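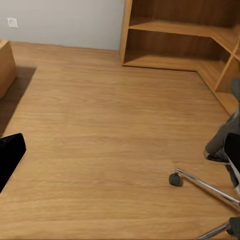
Chapter 4: Things That Wear Out

Bookkeeping for Small Firms > Part Two > Chapter 4

I put off learning depreciation for as long as I could. The word sounded like something a bank would do to me. Then I got a job keeping the books for Hertta and Kaisu Pitkänen, two sisters who ran a little bindery called Clullura in Dustbridge, and in my very first week Hertta dropped a receipt on my desk for a cutting machine. Three thousand dollars (well, $3000 and a delivery charge, but let's leave delivery for Chapter 5). I wrote the whole amount down as an expense for June and went to lunch feeling pretty good about myself.

You can probably guess how June looked. Clullura had sold plenty of notebooks that month, its customers were paying on time, and my report said the place was sinking! Kaisu read it standing up and asked me whether she should start looking for work.

What I'd missed is that the sisters hadn't used up $3000 in June. They had swapped one thing they owned, cash, for another thing they owned, a machine. The using up would come later, a bit at a time, as the blade got dull and the motor got tired.
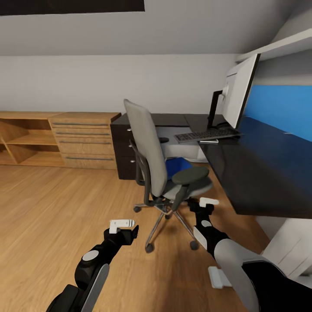 So how big is each bit? We need to know what the thing cost, how long we expect to keep it, and what we think we can sell it for at the end. Hertta worked her equipment hard and planned to keep the cutter for 2 years. A used-equipment dealer, Pesonen, told her it would fetch $50 after that, mostly for parts. Take the $50 away from the $3000 and you have $2950 to spread over the two years, or $1475 a year. That's the straight-line method, and we'll stay with it for most of this chapter.

Notice how much guessing went into that! The cost is on the receipt, but the other numbers came out of people's heads. Beginners hate this part (I did). We'll get to what you do when a guess goes bad, and for now just write your guesses down with the date you made them. My note for the cutter says 4/6/23, in pencil, and I've gone back to it more often than to any of the neat pages.

The same thinking works for desks, vans, ovens, and shelves. Land is the odd one out, and we'll come to it when we look at the Clostport warehouse. 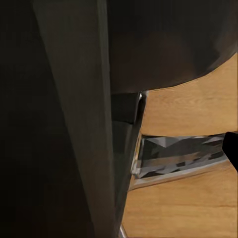
Figure 4.1 Light wood with a fine grain.

Before you go on, dig out a receipt for something you own that has lasted more than a year. Write down what it cost, how long you think it'll last, and what a stranger would give you for it at the end. Keep the page handy for Section 4.1.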